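Work and Automation, Unit 4: Folding at the Fultville laundry

Reading: Sarantis, chapter on garment handling. Bring your notes on Echevarría.

Plinby runs a garment care service in Fultville with 176 employees. Until last September all folding was done by hand and paid by the piece. The firm then began moving part of the work to machines supplied by Trinilier. Flat goods went first. Knitwear is harder, as it stretches and has no fixed outline, so people still show the machine how to do it, using hand-held grippers.

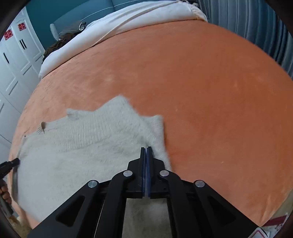

Folders who moved to this work are now paid by the hour. Filippos Antoniadis, a former shift lead, reports that most liked the steady pay but missed setting their own pace. A good folder used to be known for speed. Demonstration work asks for slow, even movements, and some of the fastest people found it tiring.

Points for discussion:

Who owns a skill once it has been recorded?
Should the 60 folders who stayed on piece rates be paid differently?
What training should Plinby offer, and on whose time?

Written response: one page, due at the start of the next class.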